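Furtado lost 13 players between the end of last season and the first day of camp, and the club's head coach would like people to stop asking him about it.

"We knew most of them were going," he said in the clubhouse before practice. "Five finished school, a couple moved for work. You plan for it in May and you get on with it."

The coach is in his third year with the senior football side after four seasons as defensive coordinator at Gatard. He took over a team that had trouble getting off the field on third down, and he says that is still where most of the practice time goes.

"We gave up 298 yards on the ground in one game against Rondasach," he said. "I've watched that film more than I've watched anything. It's gap discipline. Guys wanted to make the play themselves and left their lane."

The return match ended 37-13 to Furtado. He put that down to the front four and to better tackling in open space.
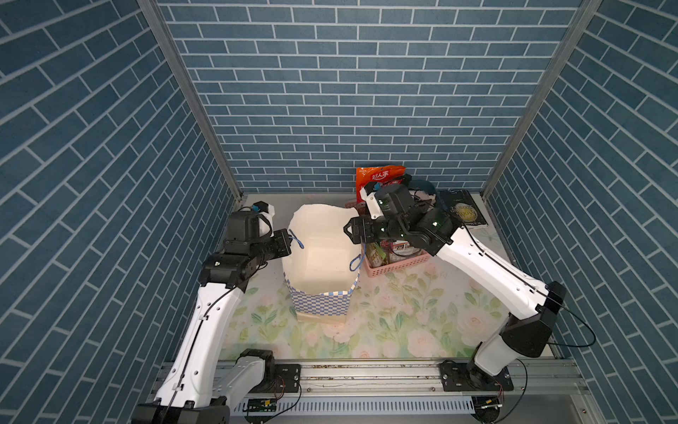
Paper bag on a floral mat, with blue brick-pattern panels behind.

Injuries have been the other story. The starting centre missed six weeks with a high ankle sprain, and the backup was a converted tight end who had never snapped a ball in a game.

"He did 100 snaps a night with the quarterbacks," the coach said. "The first week was rough. By the third week I'd quit worrying about it."

He expects the starter back for the opener but wouldn't commit to a full workload. The running back group is also unsettled, with two players sharing carries and a third coming over from the Dasari junior program.

Asked whether he favoured one of them, he said he'd rather see how they block first.

"Everybody can run when there's a hole. I need someone who'll pick up the blitz."

On the offence, he plans to keep the same playbook and trim the number of formations. The younger receivers had trouble lining up properly, he said, and the penalties hurt.

The schedule has Furtado on the road for three of the first four games. He had no complaints about the travel, though he would have liked the bye a little later.

"Ask me again after Gatard," he said.

December 2019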